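About Us

Tilton Home Sorting is a small company that helps people put their kitchens, closets, pantries and craft rooms in order. We sort what you have, find a place for it, and set it up so that you can keep it that way after we leave. We also run a workroom in Tilton where customers can bring boxes of mixed household goods and sort them at a proper table, with help if they want it.

How we started

The company began in a spare bedroom. Two of us had worked in stockrooms for years and were used to being asked by friends and relatives how to get a cupboard under control. The first paying job was a pantry on Gillura Street. It took a full day and we charged too little for it, but the customer told her sister, and the sister had a garage.

For the first years we worked only in people's homes. Then we rented the ground floor of an old print shop, mostly to have somewhere to keep supplies, and found that customers liked coming in. Some kinds of sorting are hard to do at home. The kitchen table is needed for supper, the floor is hard on the knees, and whatever was taken out in the morning has to go back somewhere by evening. So we put in tables and opened the workroom.

What we do

Home visits. We come to your house, look at the room with you, and agree on what is going to be done before anything is moved. Most kitchens take us 6 hours. Larger jobs are split over more than one visit. We do not throw anything away without asking, and we do not bring up the subject of throwing things away more than once.

Workroom sessions. You book a table and bring what you want to sort: photographs, sewing supplies, hardware, toys, papers, a drawer you emptied into a bag. A session lasts 3 hours. There is a morning session and an afternoon session, and on Saturday we run the morning only.

Packing for a move. We pack by room and by shelf, and label each box on two sides. We don't move furniture and we don't drive trucks, but we will work alongside the moving company you have hired.

The workroom

The tables have plain white tops. We tried darker ones first and went back to white, which makes small items such as screws, beads and buttons easier to find. At the start of a session we ask people to put out one bin and leave the rest of the table clear. It is tempting to line up a row of bins right away and start dropping things into them, but the categories people name in the first few minutes are rarely the ones they end up with. One bin is enough to begin. The next one comes out when there is a pile to go in it.

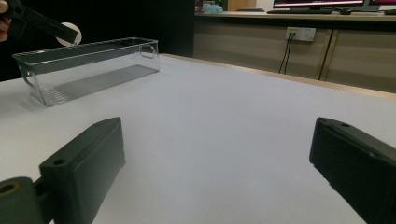
A clear storage bin on one of our white tables. The handles are molded into the ends.

We use clear plastic bins for nearly everything. You can see what is inside without taking the bin down or reading a label, and when something is running low you notice it. The long, narrow shape suits pantry shelves and deep cabinets, where it works like a drawer: pull the handle and the back of the shelf comes out to you. Bins with a ribbed bottom are good for jars and small bottles. For crumbs and loose rice they are harder to wipe out, so for dry goods we usually suggest a smooth one, or a bin with a paper liner.

Lidded boxes have their uses too – winter clothes, holiday decorations, anything that sits in an attic. For things used every week we leave the lids off. A lid is one more step, and things tend to pile up on top of it.

Our labels

We print our own, on a white matte tape with plain black letters. The words on them are yours. If your family calls it the "noodle shelf," the label says noodle shelf. Customers who have finished a session can take a blank strip and a marker home for later changes.

The Skoltari method

People ask about the name, which is on our handouts. Skoltari is what we call the order we work in: empty, group, measure, place. Measuring comes third. Many of our customers bought a set of containers before they knew what would go in them, and a good part of our work is finding a use for those. Please don't buy anything before your first visit. We keep a stock of bins in common sizes that you can try on your own shelves, and you pay only for the ones you keep.

Mai Street shop

Our shop is 2 doors down from the workroom, on Mai Street. It carries bins, shelf risers, drawer dividers, label tape and hooks. It also has a shelf of used containers that customers have brought back, washed and sold at a low price. There are usually some good ones on it after New Year, when everyone has been cleaning out – January is the best month to look.

Prices and booking

A home visit for one room is $139, including the first walk-through. Workroom sessions are priced by the table, and two people may share one. Bins and other supplies are extra and are listed separately on your bill.

To book, call or stop by the shop during opening hours. For a home visit, please have a few photographs of the room ready and do not tidy up first. We need to see how the room is used on an ordinary day.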